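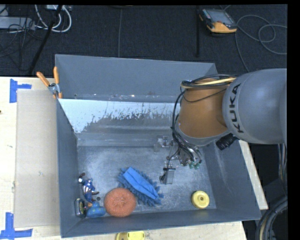

Sat 17 November, Dikska workshop, small notebook

Continuing from the page before, where I stopped at the question of the bin floor.

The gray bin is still the best container we have for the mixed objects. The sloped walls are good for round things, they come back down and stay on the floor. They are bad for flat things, which lie against the slope, and then the fingers can't get under them. I wrote the same about the Povero trays in the summer, but those were more steep and I gave them away to the Pustalach people.

The floor is dusty again and full of small white specks. I don't like it. The far wall also has the whitish marks low down, and I looked in my older notes to see if I had cleaned them. I had, two times: first with dish soap and warm water, then with soda left on for 40 minutes. After the soda it looked better for one day only. My opinion is that this is in the surface of the metal and not on it, but I'm not a metal person. Next try is plain vinegar on a corner where it doesn't matter. Please don't use the wire brush, even if it is hanging there and looks useful.

Objects today: the little figure in blue, red and white, the yellow disc, the blue soft one, the orange round one, and small pieces near the left corner. I like this set better than the one from last week, because that one had only hard things and all of them were almost the same size.

Short remarks, one for each:

Yellow disc. Lies flat and is easy to see on gray. It likes the lower right corner. If somebody finds a second one in the drawer, it should be a little thinner, that one is from the Feyisa box and must go back.

Orange. Rough surface, it collects dust from the floor faster than anything else. Rinse it after use and let it dry on the rack, not on the heater. The last one became hard on one side from the heater.
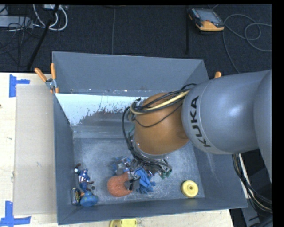 Blue. Never has the same shape two times, and this is the reason why I want to keep it in the set. It is written in the list under "soft", although one colleague has put it under "cleaning", and for this reason it was missing for 12 days. It was in the cupboard with the buckets. I have now written the word "bin" on the bag where it lives.

Figure. Still the favorite of everybody who comes in. It is usually found lying down. The paint is holding well, but please don't wash it with the soda, I think the red would suffer.

Small things. They go together to the corner and then it takes time to separate them by eye. I would prefer to have fewer. The rule we agreed in spring was: if you put one in, you take one out. I know I'm also guilty.

About the clamps on the rim: the orange ones are good, keep them. Check that they are tight before you wipe the inside, otherwise the rim makes an ugly noise. The cardboard at the left side can stay for now, but I would like a cleaner piece, cut to 60 cm, when the next big package comes.

The wooden table needs oil. I put it on the list for December together with the shelf by the door. A small can is enough, I measured the area last year and we bought much too much.

To do:
- vinegar test, one corner
- rinse orange, shake out blue
- give back the second yellow disc to the Feyisa box
- correct the object list (still says "glove / mitt ?" for the blue, choose one word)
- ask Pustalach if they want the old tray lids too

I didn't finish the labels. The printer says 4,000 labels left on the roll, and this can't be true, the roll is as thin as my finger. I will write the rest by hand with the black marker.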